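FOR IMMEDIATE RELEASE
17 April 2026

# Brovon puts numbers on the table-clearing question: getting there, not done

**Filtley** - Can a machine clear up after lunch yet? Short answer from Brovon: part of it, slowly, with someone nearby. Longer answer in the first Ponach results, out today.

Ponach is Brovon's chore trial. One chore only for this round, table setting and clearing. Tray, plate or bowl, cup, cutlery. No dishwasher loading, no wiping down, no laundry. Those come later if they come at all.

We ran 853 attempts at the Filtley workshop. Of those, 256 finished start to end with no human hand in it. The rest stopped somewhere along the way, timed out, or got called off by the operator. We count a called-off run as a fail. Some groups dont and that's up to them.

Two arms per table, tray between them. Same kit you would find in any kitchen drawer, nothing made specially for grippers. 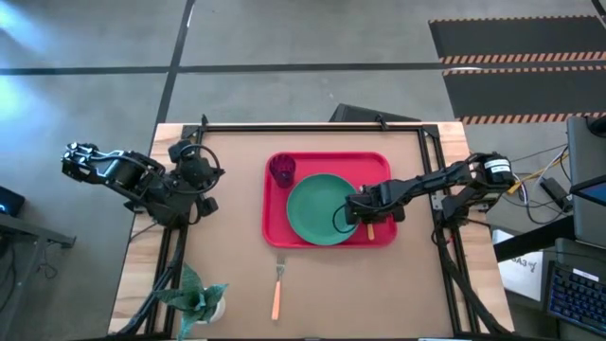 ## What works

- Cups. Best item by a distance. A rim is easy to find from overhead and the arms seldom miss one by much.
- Trays sitting flat on the table. The raised edge gives the fingers something to go for.
- Setting out, as opposed to clearing. Clean items, known places, less to go wrong.

## What doesn't, or not yet

Cutlery. A fork lying flat on a table is a thin thing with very little room under it, and a person deals with that by sliding it to the edge or pressing on one end. Our arms have been taught both tricks. They pick the wrong one a lot. Forks alone account for more stopped runs than everything else together.

Bowls and plates are in the middle. Shallow ones are harder than deep ones, the fingers need to come in at the lip at the right angle and an inch off means starting over. Stacking was tried and droped from this round, too many restarts to say anything useful about it.

Speed is the other thing. A full clear of one tray takes the arms around 15 minutes when it goes well. Most people would be back on the couch by then. We are not going to dress that up.

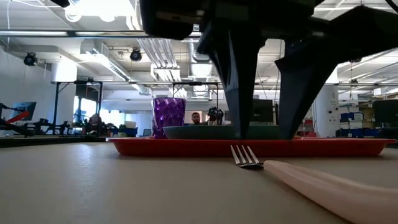 Geraghty, which runs staff canteens and is looking at the results for its own kitchens, takes a cooler view. Its operations team told us that speed matters less to them than being left alone: a slow machine that works through the night is worth paying for, but one that needs somebody to come and free a fork every few trays is just another job on the rota. They also asked for trials with dirty plates before any talk of a pilot. Fair point, and we've agreed to it.

## Dirty plates, next round

Starts later in April. Same chore, but with food left on. Sauce, crumbs, paper napkins stuck to things. We expect the finish rate to go down before it goes up and will publish it either way.

Also changing for next round:

- 25 different place settings, up from a handful
- more than one kind of cup per tray
- cutlery left on, beside and partly under the plate, the way people leave it
- operator calls logged with a reason, which we should of done from the start

The cutlery change is the one we think will hurt most. In a neat layout each piece has space to itself and the arm can go straight in. Once a spoon is tucked under a plate rim, there's an order to things. Plate first, or spoon first, and which arm does what.
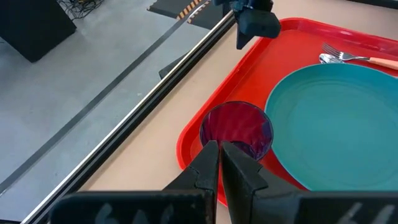 It's also a question of where to look from. An overhead view gives the layout of the whole tray but loses thin handles. A close view at the gripper finds the handle and loses the rest of the table. Ponach uses both and the software has to settle disagreements between them, which is where a good chunk of those 15 minutes goes.

So, chores at home? Not this year from us. Brovon has no consumer product to announce and no date for one. Canteens and shop floors are closer, mainly on account of the trays all being the same and the tables staying where they are.

## Getting the results

Full run log, fails included, is available on request from the Brovon press desk. Visits to the Filtley workshop can be arranged during the next round, small groups only, please ask early.

**About Brovon**
Brovon builds and tests two-arm systems for kitchens, canteens and light shop-floor work. Based in Filtley.

ENDS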